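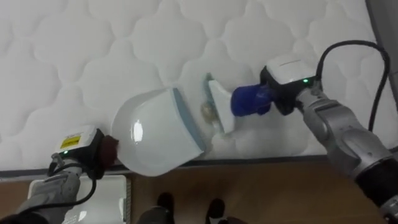

Stripped the bed in the spare room for the first time since December. Crumbs and cat hair settle in the seams of a quilted top, and the vacuum I have only pushes them deeper. A small hand brush and a white plastic dustpan do better. Lay the pan down so the rubber lip sits on the fabric and brush toward it.

2/ Go one panel at a time. Brush along the stitching first, then across the puffy part. Short strokes. Long ones flick everything onto the floor.

3/ The mattress is a Rellach, bought used from Periklis Petridis for $149. He threw in the protector. I should have been using the protector.

4/ Baking soda next, left on for 80 minutes with the window open. Then brush that off too. Same pan.

5/ Do the dark edge band last. Lint shows up on it more than on the white.

6/ Sheets are still in the dryer. Will flip the protector over and try it on tonight.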